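Chapter 4
Storing Fresh Produce at Home

Svitlana Yurchenko kept a vegetable stall in Tasuvska before she began teaching home economics, and she starts each course with the same task. Students list every fruit and vegetable in their kitchen and write down where it is kept. Most lists have two places on them: the refrigerator and the counter. By the end of this chapter you should be able to make better use of both, and of a third place, the dark cupboard.

Fruits and vegetables are still living when you buy them. They go on taking in oxygen and giving off water, and they do this faster in a warm room. Cold slows them down, but some kinds are harmed by it. A sweet potato kept in the refrigerator can develop a hard center. Tangerines keep for several days on the counter and longer in the refrigerator. Bell peppers belong in the crisper drawer, unwashed, and should be brought out when you are ready to use them.

The container matters too. A closed plastic bag holds moisture against the skin, and mold starts where the skin stays damp. An open basket lets air reach the food from the sides. It should be shallow, so that the pieces at the bottom are not crushed.

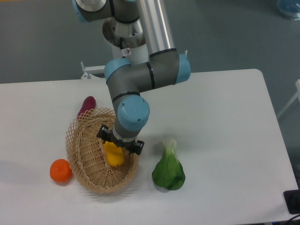 Figure 4.1 A yellow bell pepper in a shallow wicker basket, with a tangerine and a purple sweet potato beside it.

Sorting comes before storing. Set everything out on a clean table and check each piece for soft spots, cuts, and wrinkled skin. Put damaged pieces aside to be eaten first. Then divide the rest by storage place, and only after that choose the containers.

Section 4.1 deals with roots and tubers, which need darkness as well as air. Section 4.2 turns to citrus, and Section 4.3 to peppers and other tender vegetables.

Related chapters
Chapter 2: Planning a Week of Meals
Chapter 3: Reading Labels and Prices
Chapter 5: The Refrigerator, Shelf by Shelf
Chapter 6: Drying and Canning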